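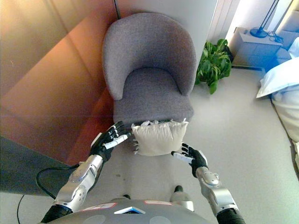 **8 de novembro**, caderno da oficina, bancada do fundo

Chegou a amostra da Driton, a tal espuma "de célula aberta de nova geração". Já ouvi esta conversa em julho, com outro rótulo e outro preço. Apertei-a na mão e não senti diferença nenhuma em relação à que usamos. A mão não prova nada, eu sei, mas o folheto também não.

O que o folheto promete: menos deformação permanente ao fim de anos de uso. Quantos anos, quem se sentou, com que peso, em que clima? Não diz. Traz um gráfico sem unidades no eixo vertical. O Bleddyn Morgan acha que estou a implicar. Estou.

**Ensaio de compressão (improvisado)**

Cortei provetes de três origens: Driton, a nossa espuma habitual (Jenkins) e um bocado velho que estava na prateleira e que ninguém sabe identificar. Mesma espessura nos três, medida com o paquímetro e não com a fita, que a fita estica.

- placa de contraplacado por cima de cada provete
- carga igual nos três: 325 N
- 8 horas carregados, 2 horas de recuperação, nova medição
- repetir até perfazer 8 ciclos

Ao primeiro ciclo, Driton e Jenkins ficaram iguais, dentro do erro do paquímetro. O bocado velho perdeu mais altura, o que era de esperar, e também cheira pior. Um ciclo não chega para dizer seja o que for, e vou escrever isto a vermelho na folha antes que alguém a mande para o cliente.

Dúvida: a placa é rígida e uma pessoa não é. A carga fica distribuída demais, os bordos do provete quase não sofrem. Num assento a sério é a frente que cede primeiro, onde apoiam as coxas. Talvez faça sentido arredondar uma placa. Ver se ainda há sobras da encomenda da Jillham.

**Tecido**

O Thắng Vi trouxe o relatório de abrasão da Kenumis para a mescla de lã. Números bonitos. Bonitos demais para um fio tão pouco torcido. Pedi-lhe que perguntasse se ensaiaram o tecido solto ou já colado ao forro, porque colado aguenta sempre mais e depois vendem-no a metro, sem forro. Ainda não há resposta.

Entretanto esfreguei eu um retalho com o bloco de cortiça, à moda antiga. Começou a fazer borboto cedo, sobretudo junto à ourela. O Thắng diz que o borboto sai com o pente e que por baixo o tecido está são. Pode ser. O cliente não vai comprar um pente.

**Costuras**

Refiz a costura do debrum com o ponto mais comprido que o Bleddyn defende. Fica mais limpa na curva, admito. Na parte direita abre quando se puxa de través. Deixei as duas versões pregadas ao quadro, com etiqueta. Por favor não as tirem de lá.

**Pendente**

- acabar os ciclos antes de responder à Driton
- ficha técnica completa, com a norma do ensaio escrita por extenso
- calibrar o paquímetro, ou pelo menos compará-lo com o outro
- linha cinzenta: o cone novo é mais escuro do que o anterior, devolver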